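Print this page | E-mail this page
Reading time: 4 minutes

Pirkstead workshop notebook
December, morning into early afternoon

Big day for the break corner! I've wanted to sort out the drinks cooler and the tables next to it for weeks, and today there was finally a gap between jobs, so I got on with it. Writing it all down now while I still remember what went where.

Starting point: the glass-door cooler stays where it is. We talked about moving it nearer the sink but the cord won't reach and I don't want an extension lead across the walkway. It looks good there anyway. Dark tea bottles on the upper shelf, yellow and green ones lower down, labels facing out as far as I could manage. I'm really pleased with the tea row. When the bottles stand in a straight line you can tell from across the room what's running low, and that alone is going to save us a lot of opening and closing the door.

Shelf spacing took some fiddling. The Lusska shelf clips (the ones from the spares drawer) fit the uprights fine if you go in from the front and push down hard. I wanted 300 mm under the upper shelf and got there on the second try. Measure from the top of the wire, please, not the bottom, or the bottles will touch when you slide them in.

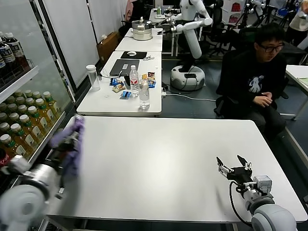 Next job was surfaces. I'm keeping the front table as the clear one, for anyone who needs to spread something out, and the food and drink goes on the tables behind. I know we've said this before and it lasted until lunch. But it's so much nicer to walk up to a big white table with nothing on it! Wipe down with the purple cloth, plain water first, then a little of the Hartley spray if there's a ring that won't shift. Too much spray leaves streaks, I found that out last winter and spent ages buffing them off.

The snacks are still just out on the table by the laptop, blue ones, yellow ones, all sorts together, with water bottles standing in among them. I like having them out. People stop and talk when there's something to pick at, and half our best fixes have come out of those chats. What I'd like is one shallow tray so the packets don't creep toward the computer mouse. The Clillel catalog has one at 400 mm long which ought to sit nicely along the back edge. Will check the depth before ordering.

To do on that table:
- tray (see above)
- write names on open water bottles, there's a marker in the top drawer
- laptop closed when not in use, crumbs get under the keys
- decide what the clear tub is for. My vote is tea bags

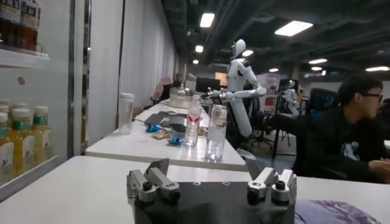 Also went over the walking space while I was at it. I'd like 70 cm clear between the cooler and the nearest table so the door can swing and someone can still get past with a box. We had less than that before lunch. I pulled the table out a little, checked with the tape, and it's now just over. Worth a pencil mark on the floor by the leg, it does drift when people lean on it.

Restocking: I did a rough sum from the last few delivery notes and we get through around 40 bottles a week when everyone's in, more tea than anything else. So one order every two weeks should do it, with the spare cases kept in the back store and brought out a shelf at a time. Please fill from the rear and pull the older ones forward. It takes an extra minute and it means we don't find ancient ones at the back in spring.

I tried the whole thing out at lunch and loved it. Got my tea, had the front table to lay out the drawings for the Hartley shelving job, full size, all four sheets side by side. I haven't been able to do that since we moved in.

Left over for next time: door seal on the cooler feels a bit stiff at the bottom corner, give it a wash with warm water. Ask at the front office if we still have the spare shelf. Purple cloth needs to go in the laundry bag on the hook.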